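packing thread, as promised to the people who asked how I get stuff posted without it coming back in bits

posting the stock off to Branerville this month, so cardboard has been my entire personality. going to put everything I know in one place and then never talk about tape again

first thing. the lid. everyone fusses over the inside and then rushes the lid

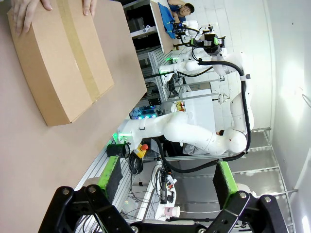
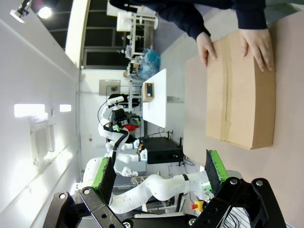 brown cardboard, strip of tape down the top, hands on the box

ok so. one strip down the middle is the minimum. for light stuff it's fine. tea towels, cushions, paper goods, one strip and off it goes

anything heavier I do the H – middle seam, then one across each end. people skip the ends and the ends are where it goes. a corner catches on something in the van and the flap lifts and thats your parcel open

do the BOTTOM first. I know. I have taped a beautiful lid on a box with nothing but folded flaps underneath and then picked it up. mugs. don't want to discuss it

flaps should meet without you having to fight them. if you're leaning on it with your whole weight to get it shut it's overfilled, take something out

if they meet but the top sinks when you press, it's underfilled. worse imo. boxes get stacked and a hollow one just folds

filling. I use scrunched paper, the plain stuff, the Wasis roll. scrunch it properly, tight, not a sad loose ball. a sheet laid flat on top does nothing at all

shake test before you tape. pick it up, tilt it, listen. if it shifts now it'll shift for 637 miles

someone asked about bowed boxes. bit of a bow on a long box is normal, long side is always the weak one. stick a spare piece of card down the inside of that side, cut to the full length. takes a minute

if it's bowed AND soft at the corners just recycle it. I reuse boxes loads but 3 trips is my limit, after that the card has given up

old labels – peel or cover completely. had one go back to Rivgate because I left the old barcode on the side. twice. same box

tape: go past the edge, down the side by a hand's width. rub it down with your palm, really press, esp over the seam. cold tape doesn't stick, so if yours lives in the garage bring it in the night befor

paper tape vs plastic, I've gone back and forth. paper looks nicer and goes in the recycling with the box. plastic is more forgiving if you lay it wonky, you can sort of get a nail under it and go again. I use whichever is on the dispenser tbh

dispenser is the Dogbe one, the blade is vicious, I've got a plaster on as I type

weigh it AFTER taping. I've been 13 grams over the band before now and had to pay the next price up, for tape!!

and work on a clear bit of table at a height you don't have to stoop for. I did a whole batch on the floor in February and couldn't stand up straight till the next morning

someone's asking can you send two small boxes taped together as one. you can, I wouldn't. they come apart and then one of them has no address on it

oh and write the address on a bit of paper inside as well. on top, under the lid. label came off one last year and that's how it got home

right, kettle, then back to it. 900 greetings cards to go in next and I'm out of the small size boxes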